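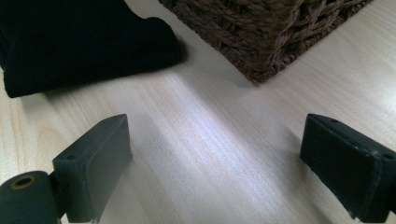

Fig. 1. Gripper open, black ribbed knit to the left, basket behind. Neither finger touching anything.

Hunatia Robot Club and Evening Class
Handout 6: Cloth into basket
Notes by Sheila Garside, with corrections by Keith Cropper

Bring this sheet with you. Brannigan group have the bench first, Desholm group have it after the tea break, and the tea break is not a matter for negotiation.

Where we are

Last term was wooden blocks. Blocks are polite: they have corners, they stay the shape they were, and if you miss one it waits for you. This term is cloth, which has none of these manners. The task sounds like something you would ask of a seven-year-old. Pick up the piece of knitting, carry it to the basket, let go. A seven-year-old would do it while looking at something else.

Each group will record demonstrations with the hand-held gripper, and Jamie Haworth will use them to train the Pevby arm before the January open evening. We want 300 good ones from each group. Good means the cloth ends up in the basket and the person holding the gripper did nothing they would be ashamed to see a robot copy.

Before you record

Look at Fig. 1 for a moment before reading on. Three things on that table will cause you trouble.

The glare. A bright patch on pale wood shifts as the gripper moves, and last year's model became very fond of it. Try the blinds first. If you can still see a white band across the middle of the table, write "glare" in the log and carry on. We do want some recordings like that, only not all of them.

Dark on dark. Black fingers, black cloth, and a basket in dark brown. Your eye sorts this out from the ribs and the weave. The network gets a smallish picture and has to do its best. Move the cloth about between takes, bunch it differently each time, and turn the basket now and then.

The hem. It curls. A curled edge looks like a lovely thing to grab, and half the time you get a thin pinch that slides straight out again. Go for the bunched part, where there is something to hold.

Making a recording

Start with the fingers open and clear of everything. Hold still for a breath, then move.

Come down over the cloth at the speed you would use to lift a sleeping cat. Close the fingers fully. Lift before you travel - dragging the cloth across the table counts as a fail, however nice the result.

Go over the rim with height to spare. Wicker catches on knitting, and Joon-young Yang has already spent an evening unpicking one from the other with tweezers.

Open, back away, stop. Do not tuck the last bit in with your free hand. We can see your free hand.

The log

One line per take: group, take number, cloth position (left, right, near, far), lighting, pass or fail. Keep the fails. Last year someone deleted theirs to make the numbers look better, and we trained a model with complete confidence and no idea what to do when it dropped something.

Take 14 of the Brannigan set is on the shared drive and is worth watching. It is slow, dull and correct.

For next time

1. Watch ten takes from the other group and mark them pass or fail without looking at their log. Compare afterwards, civilly.
2. Write half a page on this: should a take count as a pass if a corner of the cloth hangs over the rim? Keith says yes. He is entitled to his view.
3. Work out how many takes your group can manage in an hour, including resetting the cloth. Then do it for an hour and write down the real figure as well.

Batteries go back on charge in the rack by the sink. Questions to Jamie about the arm, to Brenda Entwistle about room keys, and to me about everything else before nine in the evening.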